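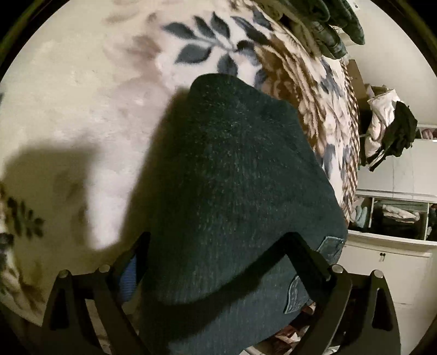

Denim on the flowered blanket, January.

I have written before in this blog that I am not a tidy person by nature. My mother, Rozália Hegedűs (she kept her own name, as she likes me to mention), folded everything in our home, also the dusters and the tea towels. I learned nothing from her until I was past forty and moved to a flat with one wardrobe.

The wardrobe is from Movberg and it came with the flat. It has one rail, two shelves and a drawer which opens only if you lift it a little on the left side. When I lived in Grarnetby I had a whole small room for clothes, and so I never had to decide about anything. Now I have to decide about everything, and mostly about trousers.

Let me explain my problem with jeans. A shirt can hang. A jumper can lie on a shelf and nobody minds if the sleeves are not straight. But jeans are thick and heavy, and if you put five pairs on top of each other the pile leans to the side, and one morning you pull out the lowest pair and the rest come down on your feet. This happened to me many times. My neighbour Viktória Vass told me that she could hear it through the wall, and she asked if I was moving the furniture.

So in the first weeks of the new year I started to fold them properly, on the bed. The bed is the only flat place in my home which is big enough. The kitchen table is a bit lower than it should be and my back complains after ten minutes. I put the cream blanket with the flowers and leaves over the mattress and I pull it as smooth as I can. It was a gift from Hilkka Väisänen when I left my old job. She told me it was for the sofa, but it is much too large for my sofa and it has lived on the bed from the first night. I like to fold on it. The ground is light, so dark denim is easy to see, and I notice quickly if one leg is longer than the other.

I want to write down how I do it now, because my brother Gergely asked me on the telephone and I explained it very badly.

First I close the button and the zip. I empty the pockets. You would be surprised what I have found: a bus ticket from June, a screw, and a receipt from the Altarico shop for 19 clothes pegs, which is a strange number for clothes pegs, but one was broken and the girl at the till took it out of the packet for me.

Then I hold the jeans at the waist and shake them once, hard. After that I lay them down with the front side up and put one leg over the other, so the back pockets come to the outside. The part at the seat makes a small triangle which sticks out. I push this triangle in, so that the edge becomes straight. I did not do this for years and it is the reason why my piles were leaning. With my hand flat I go from the waist down to the hem, slowly, and press out the creases. Not all of them go away. Old creases behind the knee stay there, and I have made peace with them.

Now comes the folding itself. I bring the hem up towards the waist but I stop before the end, about a hand's width short. Then I fold again, in thirds. If the denim is thin, it makes a nice small packet which can stand on its own edge. If the denim is thick, it makes something more like a loaf of bread, with a round back, and it wants to open again. For the thick ones I fold only in two and put them at the bottom of the drawer, where the others keep them closed.

My brother says this is too much work for trousers. He hangs his over the back of a chair, and I have seen that chair. You cannot see that it is a chair.

I also tried rolling. My colleague Kristóf Juhász rolls everything, he learned it when he was travelling for work with one bag, and he showed me during a lunch break with his own scarf. For T-shirts it is very good and I have kept it. For jeans I did not like it. The rolls are fat, they take all the height of the drawer, and when I unroll them in the morning the legs have a wave in them.

There is another thing I want to mention for people who have dark denim. It can leave colour on a light cloth when it is new. I had one pair which made a blue shadow on a pillowcase. Now I wash a new pair two times, alone and inside out, before I let it near Hilkka's blanket. If you have a better way, please write it to me, I would like to know it.

What I have not solved is the drawer. It is 30 centimetres deep, and my folded packets are a little too tall if I stand them up and a little too few if I lay them down, so there is always an empty corner at the back where the socks go to hide. I looked at drawer dividers from Rocha, but they are made for a wider drawer and I would have to saw them. I do not own a saw. I asked Viktória and she has one, but she also has opinions about how I would use it.

Next I will do the jumpers. They are on the upper shelf and I need the stool for that, and the stool is in the cellar under the winter tyres. I will write again when I have got it out.

Posted on Jan 20, 2026 in Home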